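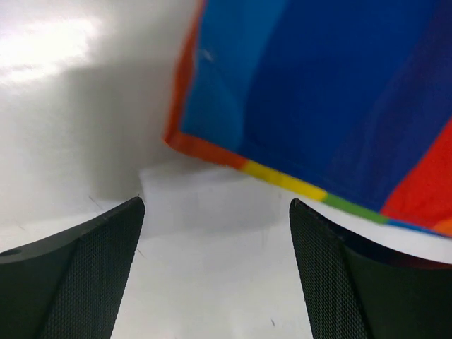 # Folding slippery scarves on a shiny table?

Posted by **brirnell_knots**, October 2024

I've fallen hard for bright square scarves this year and I love every one of them! The trouble is folding them. My table has a glossy white top and the thin ones slide all over it. I get one corner lined up, reach for the next, and the first has wandered off. Blue ones with a rainbow kind of border are my favorites, and I'd love to fold them so the colored edge shows in the drawer. Also, lint. So much lint on the dark blue! Any tricks?

---

**Kastia**

Oh, I love this question! Put a cotton dish towel down first and fold on top of that. The towel grips just enough. Then:

1. Hold the scarf up by two corners and let the bottom edge hang straight.
2. Lower that edge onto the towel first and lay the rest down away from you.
3. Smooth from the middle out with flat hands.
4. Fold in half with the good side out, then in half again the other way.
5. Roll it up starting from the plain side, so the border ends up on the outside.

I have 22 rolled this way in one shallow drawer and it makes me happy every time I open it. For the lint, a strip of packing tape wrapped around your hand, sticky side out. Wipe the table too, or you'll just pick up more.

---

**morel_street**

just roll them, mine never get folded. 2 drawers full, no creases

---

**Shemweta**

Seconding the towel! If yours have set-in creases, iron them on low from the back, with a thin cloth in between. Try a corner first if there's no care tag. I do 10 at a time with the radio on and it's a lovely way to spend a Sunday.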